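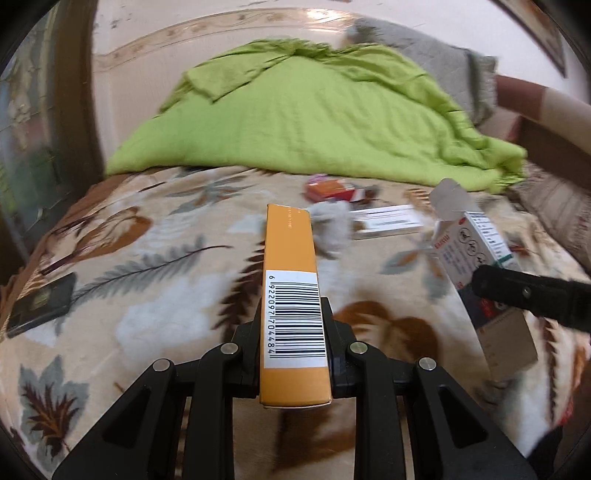

Las cajas vacías son mi debilidad, lo confieso, y desde que me puse en serio con el botiquín de casa las miro con otros ojos. ¡Cuánto sitio ocupan y qué poco llevan dentro! Mi sistema empieza siempre igual: saco todo, lo extiendo sobre una manta lisa o de dibujo suave (la crema de hojas me va de maravilla, porque encima de ella un cartón naranja salta a la vista enseguida) y no guardo nada hasta haberlo revisado todo. En la cama o en el sofá se trabaja mucho mejor que de pie delante del armario, con la puerta dándote en el codo.

Primera pasada: caducidades
A veces la fecha va estampada en el propio cartón, sin tinta, y cuesta muchísimo leerla. Inclinad la caja hacia una ventana o pasadle la linterna del móvil de lado, casi a ras. Cuando la encontréis, escribidla en grande con rotulador permanente en un canto. El año pasado tardé una tarde entera en revisar 41 cajas; este marzo, con las fechas ya apuntadas, fue cosa de un rato.

Lo caducado va al punto de recogida de la farmacia, con su caja y su prospecto. Ni a la basura ni por el fregadero.

Segunda pasada: qué se queda en su caja
Los medicamentos, siempre. La tentación de juntar blísteres en una bolsita es grande – yo caí – y luego no hay manera de saber la dosis ni el lote. Las tiritas, las gasas y el esparadrapo sí los paso a un bote con tapa, y se gana casi una balda.

Una cosa que me encanta: guardar los cartones de canto, como libros, con el lado estrecho hacia fuera. Si ese lado no lleva el nombre, una tirita de cinta de carrocero y listo. Las solapas que se abren solas se cierran con la misma cinta, que se despega sin romper el cartón.

Cómo lo tengo repartido
Uso dos cestas Drandel de las bajitas, una para lo de diario y otra para lo que se toca de vez en cuando. Las compré en Gastonach, pero vale cualquier caja de zapatos cortada a siete centímetros de alto, ¡yo estuve así años! Dentro pongo separadores hechos con las tapas de otras cajas.

Y nada de baño ni de encima del horno. Un armario del pasillo, seco, alto y con cierre si hay niños.

Para la manta, al terminar: sacudirla en la ventana y repasarla con la mano, que siempre queda algún trocito de aluminio de los blísteres.

Próxima entrada: el cajón de las pilas.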